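Cuaderno de taller – abril, 8:40 de la mañana

Retomo donde lo dejé, con las manos todavía naranjas. Llevo toda la semana peleándome con la tinta para frottage (la de Gillex, la que viene en lata) y hoy por fin tengo algo parecido a un resultado, así que lo apunto antes de que se me olvide, que ya me conozco.

Para Mayuree, que me lo preguntó ayer en el pasillo: el papel que mejor está funcionando es el Halliday de 90 gramos. El otro, el Kammont, es precioso, pero tiene tanto cuerpo que se come el relieve. Puse los dos encima de la misma plancha de madera, con la misma presión y la misma barra, y con el Kammont las vetas se quedan en una especie de niebla. Con el Halliday salen hasta los arañazos de la gubia. ¡Hasta los que no quería que salieran! Lo malo es que se rompe si insisto en las esquinas, y ya van dos hojas a la papelera.

Sobre la cera. Niamh sigue defendiendo la barra dura de grabador, y le doy la razón para letras y bordes finos. Para superficies grandes me quedo con la cera blanda, de lado, sin el papelito, en pasadas largas y siempre en la misma dirección. Si cambio de dirección a mitad de hoja se nota una costura feísima. Probé también a calentar un poco la barra con la mano antes de empezar y va mucho mejor, resbala menos y agarra antes. Queda pendiente probarlo con el secador (con cuidado, que la última vez acabé rascando la mesa con una espátula media tarde).

El lavado de encima: acuarela muy aguada, pincel ancho, una sola pasada. La cera repele bien si la capa está cargada. Si está floja, el agua se cuela y queda un punteado que a Lorcan le encanta y a mí me pone nerviosa. Le he dejado dos pruebas en su cajón para que las use en lo que quiera. El pigmento azul de Vekitz granula muchísimo, más de lo que recordaba, y en las zonas bajas se amontona junto al borde de la cera. Creo que inclinando el tablero se arregla, aunque entonces gotea.

Otra cosa: la plancha grande, la del tronco, se ha combado. Poco, pero lo bastante para que el centro no toque. La he dejado boca abajo con peso encima – por favor, que no la mueva nadie hasta que yo lo diga.

Ceras Crayola, en la bandeja de cartón (primera imagen), y paquetes amarillos y blancos sobre una lámina naranja (segunda): 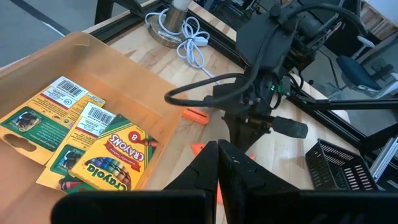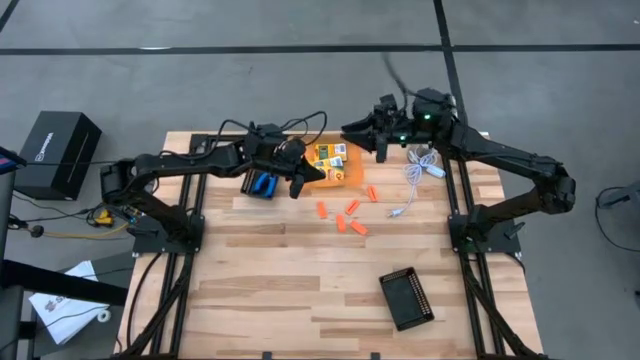
La edición para la carpeta de Áine la dejamos en 5 hojas. Ella quería más, pero con este método cada hoja me lleva una eternidad y ninguna sale igual que la anterior, así que prefiero numerarlas como piezas sueltas y no llamarlo tirada. Gráinne dice que eso hay que explicarlo en el colofón. Vale, lo escribo yo, pero que alguien me lo corrija, que mis colofones parecen instrucciones de lavadora.

Para mañana: cortar el Halliday a medida con la cuchilla nueva, repetir la prueba del secador, preguntar si queda cinta de papel de la ancha y mirar cómo sigue la plancha del tronco. Si sigue combada, habrá que humedecerla por detrás y volver a empezar.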